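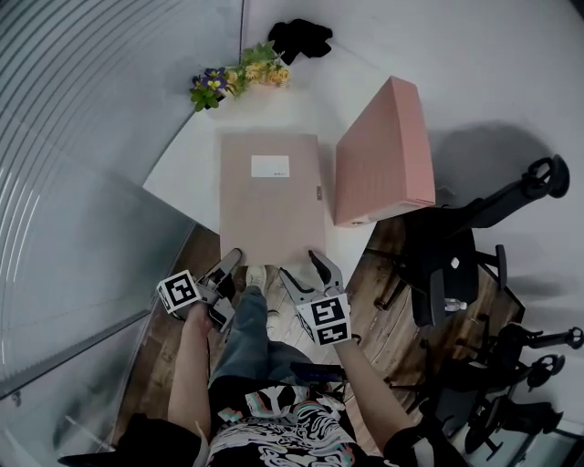
File boxes at work: stand them up or lay them flat?

Posted in Office & Paperwork, Saturday, January 21, 2023

We've been told to get all our paper records into file boxes before we give up half our floor space. I've been handed the job because I once made the mistake of saying the old cupboards were a mess. The boxes are the stiff kind, in two sorts of pink, one a dull pinkish beige with a white label on the front and the other more of a salmon, with a metal-rimmed hole low down on the box.

My manager has read something from Mudard that says files must always stand upright "for the health of the paper". I don't believe a word of it. It looks to me like a way of selling shelving. Lying flat, the boxes stack, they don't fall over, and I can get far more of them into the one cupboard we're keeping. The cupboard is 80 cm wide inside and I have 98 boxes to find a home for, so this isn't idle curiosity.

Does it matter which way they go? And is it worth paying for printed labels, or will a pen do? Please don't tell me to scan everything. I've asked and there's no money.

Culo

Depends what's in them and how full they are. I looked after paper records for 26 years and heard a lot of rules, most of them from people with boxes to sell.

Upright is fine if the box is nearly full. If it's half empty, the sheets slump and curl at the bottom, and after a year or two you'll have a bundle that won't lie straight again. Flat is fine for half-empty boxes, but don't go more than three high. The bottom one bows, and you can bet the one you want will be the bottom one. You'll also be lifting the others off every time, and that gets old by the second week of January when everyone wants last year's invoices.

So your manager is half right, for the wrong reason. I'd stand up anything that gets opened often and lay flat what you only keep because the law says so. Put the upright ones in a tight row with something heavy at the end. A single box on its edge on a bare table will go over sooner or later, clasp or no clasp.
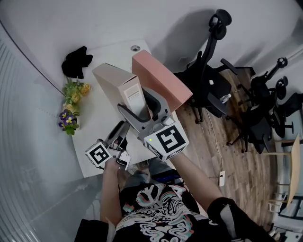 Do the sorting on a big table with the chairs pushed well back, and do one box at a time with the lid shut on all the others. I've watched people open six at once "to get an overview" and spend the afternoon working out which pile was which. Keep drinks off the table as well. I don't care how good the cap is.

On labels, a pen does the job. Printed ones look smart and then somebody moves the contents and doesn't reprint. Write big, with the year first, and put it where you'll see it once the box is in the cupboard. If that means the narrow side, then it's no good having a lovely white label on the front. Tiny print in the corner is useless from a standing position, whatever the label maker's adverts say.

Zurkdale

Always upright. Flat ruins them. Our office in Alemneh bought 2,000 proper ones and never had any trouble.

Also get plants or flowers off the table before you start, they always need watering at the worst moment.

mudlark_filing

Thanks, the first reply is the sort of thing I was after. I'm not convinced about "always upright", and I'd like to know what the trouble was supposed to be that you never had. If you stood all of them up from the first day then you've nothing to compare with.

I tried a half-full one on its edge overnight and the papers had slid down by the morning, so I'll give you that point. The half-empty ones are going flat, three high at most. Still not buying shelving. Does anyone know if the clasps wear out? Two of mine already feel a bit weak and I've hardly touched them.

Culo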